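Thursday nights are games night at our place, and over the years I've picked up a fair few habits for looking after the gear. Most of them are plain housekeeping with a bit of patience thrown in, so put the kettle on and take what's useful.

## Sticky controller buttons

Somebody always has chips, and somebody always has the controller, and it's usually the same somebody. Dampen a cotton bud with a little isopropyl alcohol (damp, please, you don't want it dripping), turn the controller off, and work around the edge of each button. Press the button in and out a few times as you go. A wooden toothpick will lift the grey fluff out of the seam where the two halves meet. My neighbour Daiane Marinho swears by an old soft toothbrush for the thumbsticks and I've come around to her way of thinking.

## Dust, dust and more dust

If your computer sounds like a hair dryer whenever a game loads, it probably wants a clean. Shut it down properly, switch it off at the wall, unplug the lot and carry it somewhere with good light. I use the bench in the garage with the roller door up, because the dust has to go somewhere and I'd sooner it wasn't the lounge room carpet. 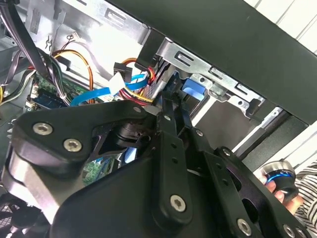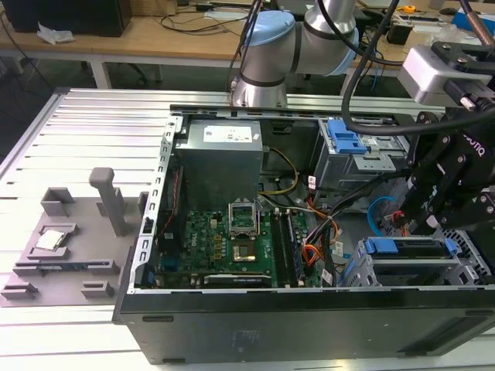 Hold each fan still with a finger before you go near it with compressed air, and keep the can upright. Short puffs are plenty. The vacuum cleaner stays in the cupboard for this job, I'm afraid, as tempting as it is! Wipe the outside with a barely damp cloth, rinse any washable filters under the tap and let them dry overnight before they go back. I do mine every April, and again whenever the cat has had a moult.

Screws go in an egg carton, one cup for each stage, in the order they came out. I learnt that after finishing up with 2 left over and no idea where they belonged.

## Taming the cables

Bread tags make lovely labels. Write the name of the console on one in permanent marker and clip it on at the plug end, and you'll never again pull the wrong cord in the middle of someone's boss fight. For spare leads, coil them loosely and pop each one in a cardboard toilet roll. An ordinary shoebox holds 11 of mine standing up, with room down the side for batteries.

## Discs and cartridges

Wipe discs from the centre straight out to the rim with a soft cloth, never around in circles. Old cartridges like a cotton bud and a touch of the same alcohol on the contacts, and a good long dry before you try them.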